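Subject: Re: [borville-net] Slow restores from the Fladeck server

On the earlier message:

> Nightly backups to Fladeck finish on time, but restores are
> painful. A directory of small files took most of the morning.
> Same link, same disks. Is this the block size, or is the index
> being rebuilt on every request? We are still on the defaults
> from the Gadness install.

Block size is part of it. The default is 4000 KB per block, and each small file you ask for pulls the whole block it sits in. If the files in a directory were written on different nights, they end up in different blocks, and the restore reads all of them.

The index is the other part. It is cached in memory for 60 minutes after the last write and then dropped. A restore started in the morning always begins with a cold index. Check the log for "index load" lines. One line per session is normal. One line per file means the cache limit is too low for your index, and it is being thrown out between requests.

I had the same trouble at the Rey site. Two changes helped:

cache_limit = 102
pack_small = yes

The first is in MB. The second only affects new backups – old blocks stay as they are until you run a repack. Start the repack after the nightly job ends, as the two will fight over the lock file.

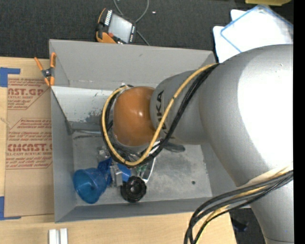 Repack needs free space equal to 20 percent of the store. It does not check this before it starts, and if the disk fills up it stops with a lock still in place. Remove the lock by hand, free some space and run it again. Finished blocks are kept, so the second run picks up from there.

I would leave the block size alone until you have tried this. Changing it forces a full backup, and on your link that means a long night. If restores are still slow after the repack, post the "index load" lines and the output of the status command.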